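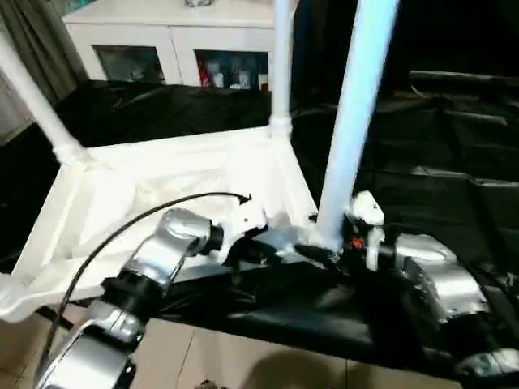 Gralier MT-40 Insulated Meal Transport Cart for Correctional Facilities

Item no. MT-40
Price list effective 01/04/2024

The MT-40 moves pre-portioned meals from a central kitchen to housing units, remand wings and court holding areas. It is built for sites where food is plated in one location and served in another, and where the cart passes through one or more security checks on the way.

Capacity is 40 stacked compartment trays in two columns. Each column has its own door, so one side can be opened for inspection while the other stays closed. Doors swing 270 degrees and latch flat against the side panels. Hinges are continuous and welded, and all exposed fasteners are tamper-resistant.

Approved outside meals

Facilities that allow certain detainees to receive food from home usually need to keep it apart from the kitchen's own output. The optional Zistell drawer mounts under the left column and holds 4 individual containers in separate lidded bays. Each bay takes a numbered seal and has a card slot for name, cell and time received. The drawer locks on a different key from the main doors. It is unheated and should not be used as a substitute for refrigerated storage.

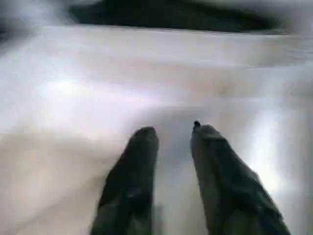 The drawer can be ordered with the cart or fitted later. Carts shipped before the current revision need the Chatzigeorgiou bracket set, sold separately. Fitting requires a 14 mm socket and no drilling.

Specifications

Body: double-wall stainless steel, foam insulated
Tray capacity: 40
Drawer capacity (option): 4 containers
Casters: two fixed, two swivel with brake
Bumper: full perimeter, non-marking
Lock: keyed, two keys per door
Door windows: none
Power: none required

Cleaning

Tray slides lift out without tools. The interior can be washed with a low-pressure hose and a neutral detergent. Do not use chlorine products on the door gaskets. The floor of each column slopes to a capped drain at the rear. Leave both doors open until the interior is dry.

Ordering

Standard lead time is 14 working days from receipt of a purchase order. Keys are shipped separately from the cart, to a named recipient at the facility. Keyed-alike sets are available on orders of two or more carts; state the existing key code if the new carts must match.

Replacement gaskets, casters and seal packs are listed under Parts. Trays are not included. The cart accepts Flillovel compartment trays in the standard size; the deep version does not clear the slides.

Related items: tray drying rack, seal packs, Zistell drawer, bracket set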